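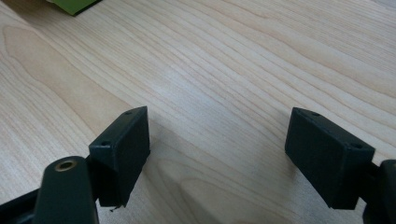
浅色木桌面上的直纹与山形纹,左侧纹路较开,上部与右侧较密

山纹

山纹,又称山形纹、山峰纹,部分商家称“大花纹”或“教堂纹”,是木材弦切面上常见的一类纹理,由年轮与锯切面或刨切面斜交而成,外观为层层套叠的拱形、抛物线形或拉长的椭圆形。与之相对的是直纹,即径切面上近于平行的条纹。两者常同时出现在一块板上:中央为山纹,向两侧逐渐收紧为直纹。家具、门板、地板和桌面的木饰面多见此类图案,浅色桌面尤其常用。

山纹在销售文案中常被当作“真木”“整木”或“好木”的标志。这三种说法都缺乏充分依据。纹理图案主要反映切割方向和原木形态,与木材的等级、强度、年龄以及板材是否为实木,并无简单的对应关系。

名称

“山纹”一词在木工行业中使用已久,但没有严格统一的定义。有的工厂只把尖顶明显、左右大体对称的图案称为山纹,圆顶的另称“水波纹”或“流水纹”;有的则把直纹以外的弦切图案一概归入山纹。英文中的cathedral grain以教堂拱顶作比,汉语“教堂纹”由此译来,多见于进口地板和家具的介绍。

商品名称更为混乱。家具品牌Plirnetti的旧目录把同一款浅色桌面先后标作“山纹”“云山纹”和“自然花纹”,价格档次也随名称变动,目录中未说明三者在用料上有何差别。板材商Lekport则以“精选山纹”作为一个单独的等级出售,其公开资料只给出了几张样板照片,没有列出挑选标准,买方难以核对。

成因

树木在有明显季节差异的地区生长时,每年形成一层新的木质部,生长季前期形成的早材一般较疏松、色较浅,后期形成的晚材一般较致密、色较深,二者交替构成年轮。不同树种的反差大小不一:松木、白蜡木等反差较强,枫木、桦木等较弱。

树干接近一个上细下粗的锥体,年轮因此是一层套一层的锥面。切面如果与树干轴线大体平行而偏离髓心,就会斜着切过这些锥面,得到一组开口朝向树根、顶端朝向树梢的曲线,即山纹。切面通过或靠近髓心时,年轮与板面近于垂直,所得为直纹。树干如有弯曲、偏心或局部鼓起,曲线随之偏斜、断开或闭合成环,有时在同一张板上出现几个“山头”。

纹路的疏密也常被误读。一种流行的说法认为,“纹路越密,树越老”。同样一圈年轮,垂直切过时宽度接近其真实宽度,斜切时则被拉宽,所以山纹中部看起来疏,边缘看起来密,两处可能属于同样的生长年份。要比较生长快慢,应当看端面,也就是横切面上的年轮。桌面铺好饰面并封边以后,真正的端面通常已看不到,单凭正面图案推断树龄,可信度很低。

颜色

浅色木饰面的色调通常在米白、浅褐与蜜黄之间变化。造成色差的因素包括早材与晚材的差别、边材与心材的差别、树种本身的颜色、漂白或着色处理,以及涂层的黄变。仅凭颜色辨认树种往往靠不住。市面上的“白橡色”“枫木色”“桦木色”是色号名称,带一个“色”字,用料可以与该树种完全无关。

光照对观感的影响也不小。半光或亮光涂层在顶灯下会于局部形成反光,纹理对比度随之降低,同一张桌面的亮处与阴影处看上去可能像两种料。展厅灯光一般经过布置,样板在展厅中显得匀净,搬回住处后深浅条带变得明显,这类争议在家具投诉中并不少见。把它一律归为“货不对板”,或一律归为“天然色差”,都需要先在相同光线下比对样板才能成立。

切割与取材

弦切。原木沿切线方向剖开或刨切,出材率较高,加工也较简便,所得多为山纹。大宗饰面以此为主。

径切。切面沿半径方向,得到直纹,部分树种还会露出射线斑。径切材在宽度方向上的干缩湿胀一般小于弦切材,较不易翘曲。

旋切。原木绕轴旋转,刀具像削卷纸一样连续剥下单板,所得图案宽大而散漫,曲线常不规则,有时被笼统地当作山纹出售。胶合板的芯层和部分表层使用旋切单板。

半圆旋切。半边原木偏心安装后旋切,图案介于弦切与旋切之间,较易得到宽幅山纹。

有关径切的宣传常有夸大。径切材尺寸较稳定是就实木板而言的;刨成薄片、胶贴到稳定的基材上以后,表层的胀缩主要受基材和胶层约束,切向带来的差别大为减小。以“径切更稳定”为由提高薄木饰面桌面的价格,理由并不充分,选择直纹在此类产品中主要是外观问题。

桌面上的应用

带有山纹的桌面,按表层材料大致有以下几种。

实木板。由一块或多块木板拼成。宽幅整板稀少,多数产品为拼板,各板的山纹互不相接,能看出拼缝。指接板由短料接长,图案会在接口处中断。

天然薄木饰面。把刨切或旋切的薄木贴在胶合板、刨花板或纤维板上,表层为真木。常见薄木不足一毫米,厚的可达3毫米,后者有时称“厚皮”。厚皮可以承受有限的打磨翻新,普通薄木打磨不慎就会磨穿。

重组装饰薄木。俗称科技木皮,由染色单板层叠胶压后再行刨切制成。其材料同样取自木材,图案则由模具和层叠方式决定,可仿造山纹,也可仿造直纹。因批次内图案接近,大面积铺贴较整齐,也较易显得呆板。

印刷饰面。在装饰纸或薄膜上印出木纹,再浸胶压贴。表面可另压凹凸纹路,称“同步对纹”时,凹凸与印刷图案大体吻合。近年的印刷精度较高,远看与薄木难以区分。

上述几类在功能上各有取舍。印刷饰面常因“不是真木”而受轻视,但在耐刮、耐污方面未必输给涂漆的薄木,具体取决于面层工艺。反过来,“表层为真木”也不能说明基材的质量,桌面是否下垂、边缘是否容易吸潮膨胀,主要看基材、厚度和封边。

拼接

薄木宽度有限,较大的桌面须拼接。常见做法有以下数种。

书拼。相邻2张薄木如翻书般展开,图案左右镜像,山纹对称感强。由于其中一张为正面、一张为背面,受光方向不同,着色后可能一深一浅。

顺拼。各张同向依次平移,山纹重复出现,没有镜像感,色泽较一致。

乱拼。有意打乱宽窄和次序,使外观接近拼板实木。此法对用料的要求较宽,也便于消化零散薄木。把它称为“还原自然的手工艺”属于修辞,能否耐看要看排版水平。

品牌Virág曾以“整幅山纹、一木到底”推介一款长桌,随附的材料说明却写明表层由3张薄木顺拼而成。两种写法未必构成字面上的矛盾,薄木可以取自同一段原木,但“整幅”一词容易使人理解为无拼缝。此类措辞在家具广告中相当普遍,购买时宜以材料说明为准,而不以标题为准。

辨识

民间流传多种辨别真假木纹的方法,可靠程度参差不齐。

看重复。印刷图案以一定长度循环,在同一张大桌面或成套家具上若能找到完全相同的山头和斑点,多为印刷。找不到重复并不能证明是真木:印版的循环可以长于桌面。小型桌面尤其如此。Vilix的一款边桌,面板边长525毫米,短于一般印刷滚筒的一个循环,单看一张桌子,用此法得不出结论。

看正反。据说正面有山纹、背面对应位置也应有山纹者为实木。此说对较薄的整木板有一定道理,对较厚的板则不然,因年轮在板厚范围内走向会变,正反两面图案可以相差很大。饰面板的背面也可以另贴薄木作平衡层。正反一致与否,都只能算旁证。

看端头。实木板的端面应能见到年轮弧线,并与板面纹理相接。这是较有力的证据,前提是端面未被封边条遮住。仿端面图案的封边条在市面上已有销售,察看时须注意转角处的接线。

摸凹凸。导管较粗的环孔材,如白蜡木和橡木,表面可摸到沿纹理分布的细沟,涂层较厚时则摸不到。同步对纹的印刷面也有凹凸。触感可作参考,不宜作定论。

滴水、火烧和闻味。滴水检验的主要是涂层,火烧会损坏桌面,气味则多来自涂料和胶黏剂。三者作为辨木方法都没有多少价值。

照片辨认的局限更大。图像能显示纹理走向、疏密和大致色调,无法可靠地显示表层厚度、基材种类和涂层成分。网络交易中仅凭一张俯拍照片断言“纯实木”或“贴纸货”,两种结论往往都超出了照片所能支持的范围。

等级与价格

天然薄木的分等一般考虑节子、矿物线、腐朽、拼缝、色差和图案完整度。各国、各企业的办法不尽相同,同一批料在不同体系中可得不同等级。“AAA级”一类称号若不注明依据,只能视为卖方自定。

图案对称、山头居中的薄木通常较贵,原因在于挑选率和拼接损耗。这一差价与耐用性无关。节子少的料外观干净,但小而紧实的活节对饰面桌面的使用影响有限,将其一概视作缺陷,多少是审美习惯所致。近年也有以多节、色差明显为卖点的产品,名为“野性纹”,定价有时高于无节料,同一特征在不同年份的目录中先后成了缺点和优点。

维护

木纹桌面的日常清洁,用拧干的软布顺纹擦拭即可,积水应及时吸干,拼缝和封边处尤须留意。顺纹擦拭的主要好处是细小划痕较不显眼,有人称可以“养出纹路”,并无根据:纹理在切割时已经确定,擦拭、上蜡都不会使其增多或改变走向。油蜡会加深色调并提高对比度,纹路因而显得更清楚。

蜡和护理油的作用取决于原有面层。开放式油饰可以定期补油;已有完整漆膜或印刷面层的桌面,油难以渗入,多半留在表面,沾灰后反而发黏。售价较高的“木纹再生剂”成分常与普通家具蜡相近,购买前宜查看成分标示。

浅色木材长期见光后会变黄或变深,变化快慢因树种和涂层而异。桌面上久放的书本、盒子和垫子会挡住光线,移开后可能留下颜色较浅或较新的一块。此类印痕在继续见光后可能逐渐减轻,也可能长期存在,把它当作污渍用强力清洁剂擦洗通常无效。

争议

山纹与直纹孰优,装修文章中时有争论。主张直纹者称其耐看、显得安静,主张山纹者称其自然。两方常引用“视觉研究表明”之类的说法,而不给出处,暂可视为个人偏好。还有文章提出山头应朝向主位,或应由近及远指向窗户,前者出自室内摆设的讲究,后者有时被解释为“引导光线”,目前没有可靠证据说明纹理朝向会影响室内明暗。

环保方面的宣传也须分开来看。薄木饰面单位原木可覆盖的面积远大于实木,在节约珍贵树种上确有优势;但成品的环境影响还涉及基材、胶黏剂、运输和使用年限,只报一项用料数据不足以支持“更环保”的总评。甲醛释放量取决于胶黏剂、基材和封边状况,与表面是山纹还是直纹无关。

参见

年轮
弦切面
径切面
装饰薄木
重组装饰薄木
浸渍胶膜纸饰面板
封边

本条目最后修订于2026年7月16日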